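Office snack fund: flat fee or pay per item?
Posted in Workplace Gripes, 02/07/2025

gavrila_fan
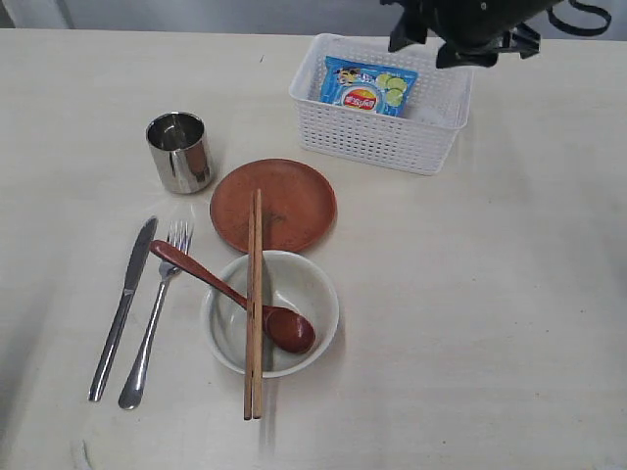
So we're at the stage where the snack fund has its own spreadsheet. Everyone on our floor pays in the same amount, 64 people, and the chips are gone by Tuesday lunch. I eat maybe one bag a week. I am funding somebody's second dinner. Has anyone switched to pay per item and lived?

Husero
We did it in May. Honor box, price list taped to the lid. First month we were short by the cost of every single granola bar, which tells you who the criminals are.

simin_p
Flat fee is fine. You're paying to not think about it. The minute you put prices on things, people start bringing exact change and opinions.

gavrila_fan
simin_p – I already think about it. I think about it every Tuesday at lunch.

Grirness
Who does the buying? At my old job it was one guy and he liked licorice. 900 pieces of licorice, one drawer. Pay per item fixed that fast, as no one would pay for it, including him.

Husero
Seconding this. Your problem might be the shopper.

simin_p
Or just buy more chips? Wild idea, I know.

hananska56
Ran the numbers for our place once. Flat fee brought in 2,225 for the year and we still ran out. More chips means more chips eaten, simin_p. They expand to fill the staff.

simin_p
Then raise the fee and let people opt out. Still beats a coin box.

Grirness
Opt out works until the opt-outs "just try one."

gavrila_fan
OK, going with the honor box for a month. Granola bars will be kept at my desk.

Husero
Whose granola bars, though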